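Teleoperating a Two-Arm Laundry Task: Recording Procedure
By the Dardale team
3/12/24
17 shares | 8 comments

This page covers recording demonstrations of a laundry handling task with two follower arms driven by remote control. It assumes the arms are already calibrated and the Gotetti recorder is installed. Calibration is covered in the Bajwa setup notes.

1. Place the work

Put the pile between the two arms, low enough that both grippers can reach over the top of it without the elbows locking. Mark the position of the support on the floor with tape. Mix the clothes by color and weight. A policy trained only on pale fabric tends to miss dark items, and the reverse is also true.
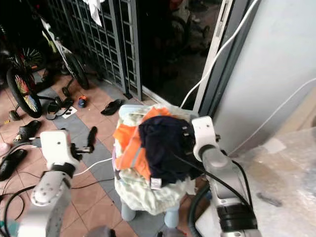

Before powering the arms, move each one by hand through its full range and watch the cables. A cable that pulls tight at full reach will shift the gripper by a few millimeters and the error will be recorded as if it were intended. Leave slack at the wrist joint and tape the cable to the lower segment.

2. Check the streams

Start the recorder and open all camera views. The head view should hold the whole pile and both grippers at rest. Each wrist view should show both fingertips. If a fingertip drops out of view when the gripper opens fully, tilt the wrist camera and tighten the screws again.

Lock exposure and white balance. In a room with an open door, auto exposure will drift during a session and the episodes will not match. 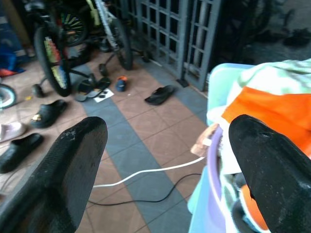

Set the episode limit to 475 frames. At the Darker default rate this is enough for one garment. If an operator runs out of frames regularly, the grasp is too slow and needs practice; raising the limit only stores more hesitation.

3. Record

Begin each episode with both arms in the rest pose. Close the leader handle slowly until the fabric is held, lift straight up, pause, then move sideways. Do not drag cloth across the pile. If a second garment comes up with the first, lower both, release and grasp again. Keep these episodes and tag them "recovery".

Record in blocks of 10 episodes, then rebuild the pile. Change operators between blocks where possible.

4. Review

Play back every block before starting the next. Delete episodes with dropped frames or a gripper value that stays flat while the fingers move. The second fault is usually a loose encoder plug on the leader side.

The August release of the recorder changed the tag format. Older sets need to be converted before merging.

8 comments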